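Preldale shared shop, notebook, October, evening

Left finger linkage again. The middle joint had worked itself loose after 40 cycles of open and close, which is 10 fewer than the last time I declared it fixed. Threadlocker this time, the blue kind. Sepehr says I should have used it in the first place. Sepehr was eating my crackers when he said it, so I have entered his remark under snacks.

Swapped the motor horn screws for the longer ones out of the Akbari drawer. They fit. Two of them fit after persuasion.

Cable routing: I keep changing my mind. Down along the wrist is the least bad. Over the top looked tidier and caught on my sleeve every time I turned my hand over. Leave a loop at the wrist or the plug takes the strain, and I have already resoldered that plug more often than I'd like to put in writing.

Encoder log from the right one is clean up to 1,000 samples, then there's a step of 13 counts that comes from nowhere and goes back there. Could be the magnet. Could be Vidunora (my name for the logging script, which has moods). Will run it with the old firmware before I take anything apart. Note to self: before.

Moved on to crockery. Bowl on its saucer, spoon in the bowl, tray with the bunny on it in front. The blue mat stays down, the bare table is too slick and too loud. The spoon handle is the whole problem. It's thin, it's shiny, and it rolls in the jaws as soon as you pinch off center. I want a strip of something soft on the inside faces – bike tube, maybe, Elli has a dead one hanging by the door.

Also to do:
– shorten the left cable, but not tonight
– print another triangular plate, same hole pattern, thicker
– find out who has the 2 mm hex key (me, probably)
– write down the grip force settings somewhere other than my hand

If the rubber works I'll try the saucer next. If it doesn't I'll try it anyway, with a towel on the floor.
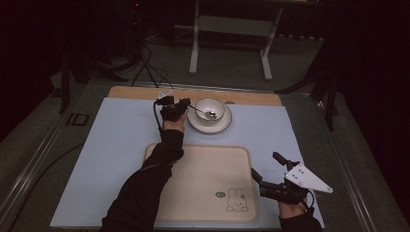 Elli Huttunen: Take the tube, but cut it lengthwise and glue it with the inside facing out. The outside still has talc and road on it and you'll get worse grip than bare plastic. And the hex key is in the Trustska tin, where you put it.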